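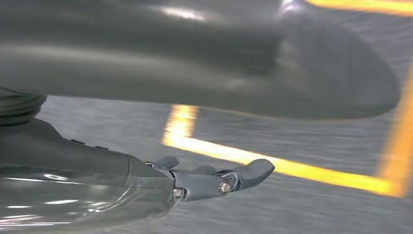 Figure 3. A close view from the Stallow set, with a large dark gray rounded form, out of focus, across the upper half.

4.2 Can tidiness be scored from single views?

The Firkitz scale asks a coder to look at one view of a room and give it a tidiness score. It has been used in studies of kitchens, hallways and shared work rooms, and its appeal is easy to see. Scoring is quick, the training takes an afternoon, and the scores can be put straight into a table. We are less sure that the scores say much about the rooms.

Our first doubt concerns what a coder does when little of the room can be seen. The manual says to score "the space as a whole" and gives no rule for views in which something close up takes most of the space. Figure 3 is such a view. The upper half is largely filled by a blurred dark gray shape, and a jointed finger of a similar color reaches in from the lower left. A score for the whole space would have to rest on the parts that remain. The manual has no code for "cannot tell," so coders under time pressure tend to pick the middle of the scale. A middle score then enters the data looking the same as one given to a room that was plainly seen and plainly average.

The second doubt is about what the scale counts as mess. Items left out on a surface lower the score whether they are in use or forgotten. A person halfway through putting away the dishes will have more out than a person who has not started. Earlier work with the Muvby checklist treated this as noise that would even out over a large sample. We see no reason why it should. If people are more often recorded while they are busy with a task, the error will run in one direction.

We went back to 300 views from the Stallow set and asked coders to score them a second time, now with a "cannot tell" option. They used it for 52 of them. Most of those had received a middle score the first time. This does not show that the other scores are sound, only that coders will admit to a poor view when they are allowed to.

The Deák revision of the scale tries to deal with the problem by averaging over three views of the same room. That helps if the views differ. It does little if all of them were taken from the same spot with the same things close up, and the revision does not ask for any record of this. Until it does, we would treat room averages with the same caution as single scores, and we leave them out of the comparison in the next section.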